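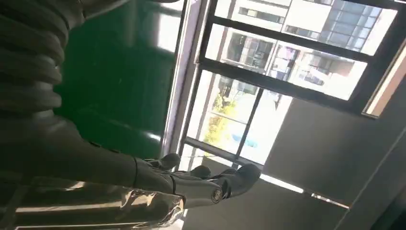 How many examples do we need per task before a training run is worth the compute? Plan on 1,000 accepted episodes for a single-object task, and 3,000 if the object deforms.

Those are the numbers we settled on for the Duris set, and I would start there for yours. Replies to the rest of your message are inline.

> We have 563 episodes of the bag task so far, from two operators. Validation loss went flat well before the end of the last run. Should we keep collecting or change the model?

Keep collecting, but change what you collect. A flat curve at 563 usually means the episodes are too much alike. Look at the start poses first. If most of them fall within a hand's width of each other, another few hundred of the same will do very little.

> Do you keep failed grasps?

Yes, in a separate split. Label each one with the step where it went wrong. A failure followed by a recovery goes in the main set, with the recovery marked. We dropped these on Ganent and had to record them again in July.

> Operators want to trim the idle time at the start of each episode. Any objection?

Trim to 20 steps before first motion and leave those in. Cut to zero and the policy tends to lurch at startup. Do the trimming in the export script -- the raw logs should stay as recorded.

> Last one: is it OK to mix wrist views from before and after the mount was adjusted?

Only if the calibration file is stored with each episode. The Edo loader reads one file per session by default, so you will need to set the per-episode flag. Wojcik has no such flag and will apply the newest calibration to everything without a warning.

If you can post a histogram of start positions and the per-operator counts, I can say more about the flat curve.

Gwendolyn Doucet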